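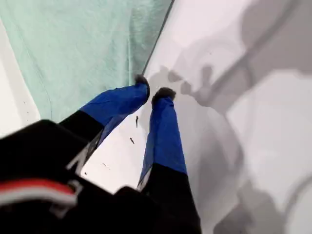
Renata Ozolek
Teaching fellow, Automation in Everyday Work, Prornbridge

Lecture notes, unit 9
Cloths, crumbs and small parts: can machines do the chores yet?

These notes go together with the slides and they are a little longer than what I say in the room. Please read them before the lab session. The sections on cloth and on measuring success are the ones you will need for your report.

1. Where we stopped last time

In unit 8 we looked at machines that already work well in homes and small shops. The dishwasher, the washing machine, the floor cleaner, the label printer with its feeder. All of them have one thing in common. The work is brought to the machine in a form which the machine can accept. A person puts the plates in the rack and a person sorts the shirts. The machine then repeats one process inside a closed space, where the water, the heat and the movement are under control.

In this unit we go outside the closed space. The general arm with a gripper is supposed to come to the work and take it as it is. The object may be soft, or it may lie half under another object. This is a much older wish than most students think, and the progress is real, but it is uneven. I ask you to keep two separate lists in your head during the lecture: tasks a machine has done, and tasks a machine does every day without a person standing next to it. The second list is a lot shorter.

2. What we mean by a chore

For this course a chore is a task with the following properties. It comes back again and again. It is done on ordinary objects which were not designed for a machine. An untrained adult can do it after being shown once. The result is judged by eye, and the standard of judging is loose, but a bad result is noticed at once.

Wiping a counter is a chore. Folding a towel, emptying a drawer, and putting small fittings back in the right tray at the end of a shift are chores also. Welding a car door is outside our definition, and it was automated long ago. Wiping a counter has low value and no fixed positions, so the work of automating it started late and is still going on.

3. The work surface

Look at the picture at the beginning of the notes. It has two fingers in blue fabric sleeves, a piece of mint-green cloth, a white surface and a few dark specks. For a person this is a very easy place to work. I want to use it to show where the difficulty is hiding.

First the specks. One of them is a thin sliver, longer than the others and slightly curved. If the task is "clean the table", they matter. If the task is "fold the cloth", they do not matter very much, unless they get folded into the cloth. The same material on the table is therefore an object in one task and background in the other, and the machine has to be told, or has to learn, which task it is in. A person decides this without noticing that there was a decision.

Next the shadow. On the right side there is a big soft gray shadow of the gripper, with the shapes of the fingers in it. The shadow moves when the arm moves, and it is much larger than the specks. Early vision programs that looked for dark regions on a light table would be troubled by exactly this. Newer programs are mostly not troubled, but the shadow still lowers the contrast in the place where the fingers are about to close. In our own lab at Prornbridge we changed the position of the lamp and we saw the grasp results change too, with the same program and the same cloth. Write the position of the lamp in your report!

Then the cloth edge. There is a thin dark line along the boundary of the green cloth, and the tip of the left finger is almost exactly on it. The other tip is over the white surface. To pick up a cloth by its border you need to know very precisely where the border is, and also at what height, and for a thin fabric the difference in height between cloth and table is very small. An error of a few millimeters can give you three different results: the fingers close on nothing, the fingers push the cloth into a wrinkle, or the fingers take two layers when you wanted one.

4. Fingers and what we put on them

A parallel gripper has two fingers which open and close. It is cheap and strong and easy to describe in a program. Its weak point is the contact. Bare hard fingers are slippery on some materials and they scratch others, so people add things to them: rubber, foam, tape, textile, small pads at the tip.

The choice looks unimportant and it is not treated seriously in most papers. I would like you to treat it seriously. A fabric cover changes the friction, and it changes the width of the finger, and it can move a little against the finger while the finger is pulling. A cover with loose folds also makes the finger look different from one moment to the next, and this can be a problem if the program was trained on images of a finger with another shape or another color. A fuzzy tip can hold on to textile better than a smooth one. It may also collect dirt, and then it is no longer the same tip as in the morning.

For the lab you will compare two covers of the Tamska type with bare fingers. Please do not change covers in the middle of a series. If a cover tears, you stop the series and begin again.

5. Why cloth is hard

A rigid object has a position and an orientation. Six numbers, and you have described it. For a cloth there is no such short description. Every fold and every seam is part of the state, and much of it is hidden under the upper layer. When the machine pulls one corner, the rest of the cloth follows in a way that depends on the weight of the fabric, on the table and on how the cloth was lying before.

There are three common ways to live with this.

The first is to reduce the freedom of the cloth before the main task starts. In industrial laundries a person or a clamp hangs the sheet by two corners, and after this the machine has an easy job. It is the same idea as the rack in the dishwasher.

The second is to act, look again and correct. The machine makes one small movement, takes a new image and plans the next one. It is slow, but it forgives many errors. Most of the folding you see in videos is done in this way, and the video is often shown faster than real time. Check the corner of the video for the speed before you are impressed.

The third is to learn from many examples given by people. A person guides the arm through the task again and again, and a program learns to imitate. In the Ernetti exercise, which we use as our main case, there are 2,939 recorded attempts on towels and kitchen cloths. I will show how quickly this number becomes small when you divide it by type of cloth, by starting position and by table.

6. How to measure "can do it"

If somebody tells you that a robot can wipe a table, you should ask what was counted. Here the students usually make mistakes, so I go slowly.

A series in our lab is 100 attempts. Fewer is allowed for a first look, but then please write that it is a first look. For each attempt you record the start condition, the time, whether a person had to help, and the final result. An attempt where a person helped is never a success, also when the help was only moving the cloth a little closer.

Report the time honestly as well. In the Nugroho shop trial, where an arm sorted textile covers at the end of the shift, the arm handled roughly 700 pieces before the trial was closed. The success rate looked good on paper. But a worker had to stay within reach during the whole trial, and the worker was waiting most of the time. The shop manager asked, quite correctly, what was saved. For a shop floor the important quantity is how long the person may be away. I call this the free time of the operator, and you will calculate it in the report.

For homes it is similar, but the tolerance is even lower. A worker in a shop can be trained to restart the arm. At home people want to go out of the kitchen and come back to a clean counter.

7. So, can they do it yet?

My answer for this year is the following, and you are allowed to disagree with it in the report if you have the numbers.

Picking up separate rigid objects from a clear table: yes, with supervision from far away. Wiping a flat surface: mostly yes for the movement, less for knowing when it is clean. Small dark crumbs on white are the friendly case – the same crumbs on a patterned stone counter are another matter. Folding one known cloth from a flat start: yes, slowly. Folding a mixed basket: sometimes, and I would not leave the room. Keeping the workplace in order during a whole shift, with all the small surprises: no.

What has changed since I started to teach this unit is mainly the preparation. A new task used to need months of programming. Now a small group can collect examples and have a first working version much sooner. The first version is usually weak in the rare cases, and the rare cases are what fills the last part of the work.

8. For the lab

Bring the printed record sheet. Long hair is tied back and sleeves are rolled up. The emergency stop is on the right side of the bench and every member of the group must press it one time before the first series, so that the hand knows the way. Only one person operates, and the others write.

Clean the table between attempts only if your start condition says so. If your group decides to leave the crumbs, leave the same crumbs for the whole series and draw them on the sheet.

The reports are collected in August, before the break. Put the lamp position, the finger cover and the type of cloth on the first page.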